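Carroll Building – Second Floor Workrooms
Periodic Safety Inspection, Checklist with Comments
Inspection month: November
Area covered: 2,138 square feet
Previous report: Clitska format, superseded by this one

Ratings: S = satisfactory. M = minor defect, correct before next inspection. R = repair required, date to be agreed with building management. N/A = not applicable.

Section 1. Exits and Travel Paths

1.1 Exit doors open fully without a key or tool – S
Both leaves of the east door tested. The west door drags slightly on the threshold strip but opens to its full width with one hand.

1.2 Exit signs lit – M
The sign at the head of the east stair is dim on one side. Replace the lamp strip. The part is stocked on the first floor.

1.3 Corridors clear to full width – M
Flattened cartons stacked against the north wall of the corridor outside Room 2C. Clear width measured at the stack was 46 inches. This is above the building minimum, but the corridor is not a storage area and the same comment was made in the last report. Remove cartons the day they are emptied.

1.4 Stair treads and nosings – R
Nosing loose on the third tread from the top, east stair. Two of the fixing screws are missing. Taped off on the left side during the visit. Tape is not a repair.

1.5 Handrails – S

Section 2. Fire Protection

2.1 Extinguishers in place and mounted – S
The extinguisher in the kitchenette has been moved back to its bracket since the previous visit.

2.2 Extinguisher tags current – S

2.3 Pull stations visible and unobstructed – M
Coat stand in front of the pull station by Room 2A. Moved on the spot. A floor marking would help.

2.4 Smoke detectors free of covers, paint and dust – S
A plastic dust cover left over from the ceiling work was found on the detector in the supply closet and removed. Rated S after removal. Contractors are to hand back all covers at sign-off – add this line to the permit form.

2.5 Ceiling tiles in place – M
One tile missing above the copier, one stained. The stain has a hard brown edge and was dry to the touch. Check the valve above before replacing the tile.

2.6 Fire door closers – S
The closer on 2B was adjusted in response to the last report and now latches from any position.

Section 3. Electrical

3.1 Panel access – S
Three feet clear in front of the panel. Directory is typed and matches the breakers sampled.

3.2 Extension cords – R
A light-duty cord is in permanent use behind the refrigerator. The appliance must be plugged directly into a wall outlet. If the outlet cannot be reached, have one installed. A heavier cord is not an acceptable fix.

3.3 Power strips – M
One strip plugged into another under the window desk in 2A. Separated during the visit. Staff in 2A report that this was done because the outlet by the door is dead. Outlet tested and confirmed dead; added to the repair list as a separate item.

3.4 GFCI outlets within six feet of sinks – S
Tripped and reset with the test button.

3.5 Cover plates – M
Cracked plate at the base of the column in 2C.

Section 4. Lighting and Air

4.1 General lighting – S

4.2 Emergency lighting – M
Units held for the full test period except the one over the west door, which faded early. Battery to be replaced. Zetelell supplied the current units and their maintenance sheet calls for the battery to be changed as a pair with the lamp head.

4.3 Supply and return grilles – S
Return grille in 2B is dusty. Vacuum at next cleaning.

4.4 Portable heaters – N/A
Not permitted on this floor.

Section 5. Furniture and Work Surfaces

5.1 Shelving anchored – R
The tall unit in the supply closet is not fixed to the wall. Heavy paper stock is on the top shelf. Move the stock to the bottom two shelves now and anchor the unit to a stud.

5.2 Chairs – M
One chair with a split base arm, tagged and removed. Casters on the remaining chairs turn freely.

5.3 Tabletops and edges – S
Wooden tops checked by hand for splinters, lifted finish and sharp corners. Fixings underneath tightened where a quarter turn was available. Keep using felt pads under metal items. Do not use solvent cleaner on finished wood.

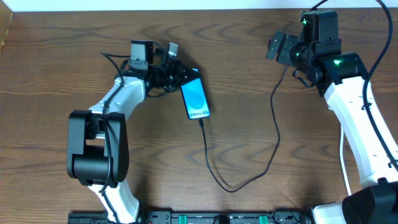 5.4 Table height and knee clearance – S
The adjustable table in 2A was run through its full travel. No pinch point against the window sill.

5.5 File cabinets – M
The interlock on the gray cabinet does not hold; two drawers can be opened together. Keep the lower drawer loaded and the upper drawer light until the lock bar is replaced.

Section 6. First Aid and Records

6.1 First aid kit stocked – M
Eyewash bottle past its date. Adhesive bandages low.

6.2 Emergency contact sheet posted – S
The sheet still shows the old Drukaso after-hours number in small print at the bottom. Reprint without it.

6.3 Incident log available – S
Log kept at the front desk, last entry closed out.

Items rated R: 1.4, 3.2, 5.1. Building management to confirm repair dates in writing. The dead outlet noted under 3.3 goes on the same work order as 3.2.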